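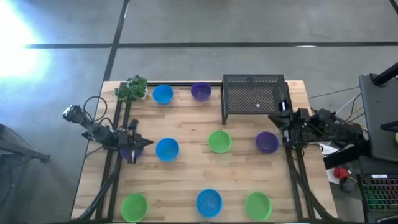
# About Drunton

Drunton records examples of everyday table work for companies that train robots. A person guides a pair of arms through a job, the arms and cameras log everything, and the recording goes to the customer with a written note of what was asked for. We have been doing this since February 2019 and we do very little else.

## What we record

Most of our work is sorting, stacking, moving and putting away. A typical request is "bowls by color" or "clear the middle of the table." The objects are ordinary plastic bowls, baskets, plants and other things people have at home. Customers can send their own objects, and many do.

One run is called an episode. A standard order is 300 episodes of one task, and the largest we have delivered was 2000. Between episodes the operator changes the layout by hand from a printed sheet, so that the bowls don't start in the same places every time. A system that has only seen one layout tends to learn the layout.

We keep the failed runs. If a bowl gets dropped or pushed away, the operator finishes the task if possible and marks the episode. Some customers want those marked runs left out and some ask for more of them. Both are fine – just say so on the order form.

## How a station works

Each station is a table with a rail down either side and an arm mounted on each rail. The operator sits out of reach of the arms. We named the stations after nothing in particular: the two oldest are Zorkley and Duangkaew, and they are still in use.

Operators work in blocks of 30 minutes and then swap to checking. Checking means watching the episodes back, trimming the waiting time at either end, and confirming that the written instruction matches what was done. An operator never checks their own block.

## Who we are

Drunton has 9 people on staff. Busisiwe Moodley founded the company after several years in warehouse automation and handles customers and scheduling. Wumpini Ametepe runs the floor, trains new operators and writes the layout sheets. The rest of us operate, check and fix things, mostly in rotation.

New operators don't need a robotics background. Training takes two weeks, and steady hands matter less than patience. Nothing recorded in the first week is delivered to a customer.

## Trudari

Trudari is the program we use to store and label episodes. We wrote it for ourselves and now give customers a read-only login, so they can look through a batch while it is still being recorded. If something is off, tell us early and we will change the remaining episodes at no charge.

## Visits and orders

Customers are welcome to visit and try a station. Please arrange it with Busisiwe beforehand. For new tasks we record a small trial batch first and send it over for comments before setting a price.

Page last updated 25 August 2021.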